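Subject: Re: [packing-list] mailer bags, scale, where to put the crate

Quick answers before the truck gets here, sorry, typing standing up.

On Tuesday at 7:40 the Fovel packing desk wrote:
> Hi all. We are copying your bench layout for our own room and got stuck.
> 1. Do you keep the mailers in a crate or flat on the table? Ours slide
> all over the place.
> 2. Which side does the scale go on, if the belt is on the right?
> 3. We weigh every parcel and it is eating the whole morning. Do you?
> 4. Is the order sheet from Dristen any good or should we make our own?

1. Both. Crate on the left for the ones we grab from, flat pile next to it further out. The gray ones are slippery whatever you do. We tried standing them up in a box, like files. Looked great for an hour. Crumpled in a crate is ugly but you can get one out with one hand, and that's all I care about before lunch.

Don't overfill it. I say this and ours is always overfilled.

2. Middle. Crate, scale, belt, left to right. Had it at the back for most of March and everybody was reaching over it, and leaning on it, and then the numbers were junk. Leave a hand's width between scale and belt so nothing rests on both. Tray should be bare when you switch on or it zeros wrong, at least ours does.

3. No. Anything that's a repeat we weigh the first one and then every so often. Last month was 3963 parcels and we put 1349 of them on the scale. Got 121 back with the wrong postage and most of those were bags where somebody used a bigger mailer and didnt say so. So: sort your mailer sizes first, worry about the scale after. Different sizes in one crate is asking for it.

4. The Dristen sheet is fine if you cross out the second half. We use the Driner one, older, fewer boxes to fill in. I can scan it if anybody wants.

Two you didn't ask. Wipe the table at the end of the day, the green shows every scuff and label glue gets under the scale feet. And don't park finished stuff where the table meets the belt, it wedges there. Small things especially.

Okoth desk asked off list about the sheet metal panels. Still no good answer. They don't go in the mailers, corners come straight through. We've been doing card on the corners and then a box, slow. If you have a better way please post it to the list so I don't have to forward things arond.

Bench and a panel, bottom of this mail. Next bag order is 1401, shout by noon if you want in on it.
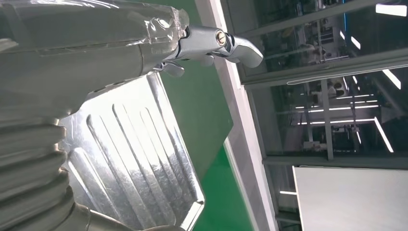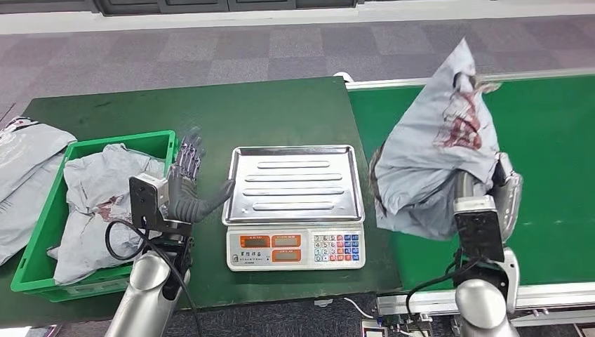
First one: steel panel. Second: crate, scale and belt, in the order I gave under 2.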